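Unit 4: Range and payload

Last time we ended with the Grevitz, a twin-engine transport with a full-tank range of 2,475 nautical miles. Its crews rarely flew that far. Every extra pound of fuel took the place of cargo, and the short strip at Daton limited takeoff weight.
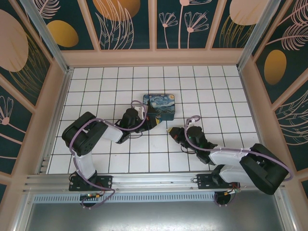
On the Muli route the usual load was 50 passengers and fuel for 333 miles plus reserve. Work out the reserve yourselves from Table 2 and bring it to section.

Reading: Verstraete, chapter on weight limits. Skip the appendix on the engines; we get to those in October.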